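Shared Kitchens Deserve a Place in Housing Policy

By Devendra Pal

The district council of Vorkalgate will decide in June whether new rental buildings must include a shared kitchen for residents. The proposal has been treated as a minor matter of floor space. It deserves more serious attention than it has received.

Small apartments are now the ordinary form of housing for people who live alone. In the Drurnis quarter, many units offer a sink, a single counter and very little else. A tenant can heat a meal there but cannot easily cook for guests. Over time, people stop inviting them.

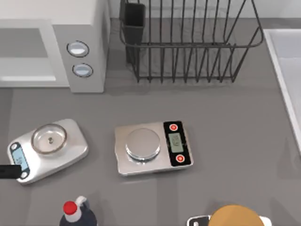 Opponents point to cost. The developers' submission puts the expense at some 3,000 per unit in a building of 80 apartments, and argues that tenants will bear it through higher rents. That concern is fair, and the council should publish its own estimate before the vote. Yet the same submission raises no objection to lobbies and package rooms, which also take up space and are also paid for by tenants.

A second objection is that shared rooms fall into neglect. Experience at Prirnero House suggests that this depends largely on management. The kitchen there is cleaned under the building's regular contract, and evening use is booked in advance. Residents were consulted on the rules before the room opened — a step that other landlords have tended to skip.

The draft rule should be amended in one respect. It applies only to buildings with more than 100 units, a threshold that would exempt most of what is planned in the district. A lower figure would bring in the mid-sized projects where the need is greatest. Written comments may be sent to the planning office until 10th March, and tenants in particular are urged to respond.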